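We're hiring a motion planning engineer at Wikerel (and I'd love it to be you)
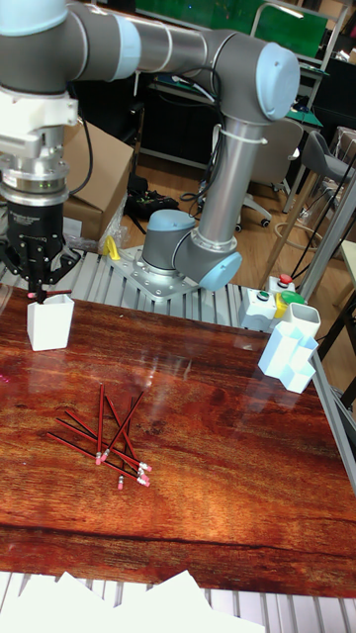
I'm Jennylyn Lacson, I run the planning and control side at Wikerel, and I need one more person who likes thinking about how an arm should get from one place to another without doing anything silly on the way. Most of our code lives between the camera and the motors: a perception node guesses where things are, a planner picks a grasp and a path, and a controller tries to stick to it. Our current headache is thin stuff in messy piles. A red pencil held sideways in the gripper is a nice result until you remember it has to end up in a little square cup, and then the planner has to find a wrist turn that keeps clear of the cup, the table and whatever is left in the heap. Add a shiny tabletop that throws the ceiling lights straight back at you and you'll see why perception and planning sit next to each other here and argue a lot.

So what would you be doing? Mostly C++ and Python. You'd take over our grasp planner, which we call Samonte — I wrote the first version and I'm fond of it, but it's slow and it gives up too easily when pencils cross. You'd also help Obadia Mwaipopo with the replay tool, which lets us load any of our 297 logged runs and step through what the planner was thinking. It's great when it works! The timeline view needs love, and the log format has changed 3 times, so bring patience.

You should be comfortable with collision checking, inverse kinematics and reading someone else's code. Some time spent near a real arm would help a lot, but if all your work so far has been in simulation, please apply anyway and tell me what you built. I don't care about degrees. I do care that you write tests, and that you'll say so when a plan of mine looks wrong (Ruaridh Dunbar, our perception lead, does this daily and we still have lunch together).

The job is full time, on site in Paton at least two days a week. The team is small, around 16 people with the mechanical folks included. You'd start in December, or sooner if you're free.

To apply, send me a short note, a resume and a link to some code, or a few pages of it if it can't be public. No cover letter please. Applications are open until September 1, 2021. First there's a phone call with me, then an afternoon here pairing with Obadia on a real bug from our list — paid, and you can pick the bug.

Questions about pay or visas go to Danilo Marquez in our office, everything else to me.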